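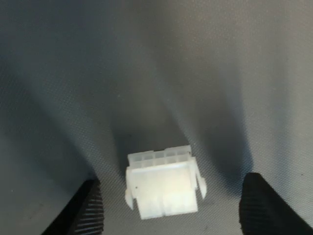

A connector housing between the ridged fingers of a Jillus gripper.

About Batbridge

Batbridge sells, rents and supports small robot work cells for companies that handle small parts. Our customers make wire harnesses, switches, sensors and other things that still get picked up mostly by hand. We do not build robot arms. We choose an arm, fit it with our own gripper fingers, write the pick routines and stay on call after the cell is running.

The company was started by Nadja Bachmann and Aslı Güneş, who met while working on packaging lines. Nadja handles mechanical design and runs the workshop. Aslı is in charge of software and customer trials. There are 12 of us now, all in one building, and most of the staff can do at least two jobs.

What we offer

Jillus is our gripper finger set. The fingers are black and tapered, with fine ridges on the inside faces. A set comes with mounting hardware and a spare pair. We ask for 20 sample parts before we quote, including a few from the reject bin if you have them.

Vovness is the trial service. You send us the parts, we set up a bench and run picks on them, and you get a written report with the results for each part. A part passes at 44 good picks in a row. We picked that number early on and have kept it so that old and new reports can be compared. If a part fails, the report says where and how, and there is no charge for a second round with different fingers.

Warrier is the full cell, for sale or rent. It includes the arm, gripper, table, guarding and training for two operators. The shortest rental is one month.

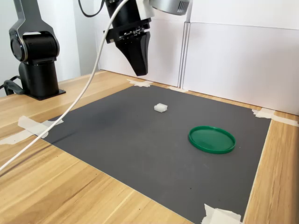 Trial benches at Batbridge are kept simple, and we change them over often. A bench may be used for connectors in the morning and something much larger after lunch. The dark mat is held to the table with plain masking tape, so it can be pulled up and replaced in a minute. Between customer parts we go back to ordinary objects such as a foam cube or a green plastic lid. One is soft and the other is wide and shiny, and a routine that only works on one kind of surface gets sent back to Aslı's desk.

What we don't do

We do not take on food, medical or explosive materials. We do not lift heavy loads - if your part weighs more than a full coffee mug, another supplier will serve you better. We also do not promise cycle times before a trial.

Visiting and contact

Customers are welcome to watch their own trial. Please book ahead and wear closed shoes. Parts can be dropped off at the side door on any working day, labeled with your company name and a phone number. Trial slots are open again from November, and the waiting list is handled in the order that parts arrive.

Page last updated Friday, August 26, 2022.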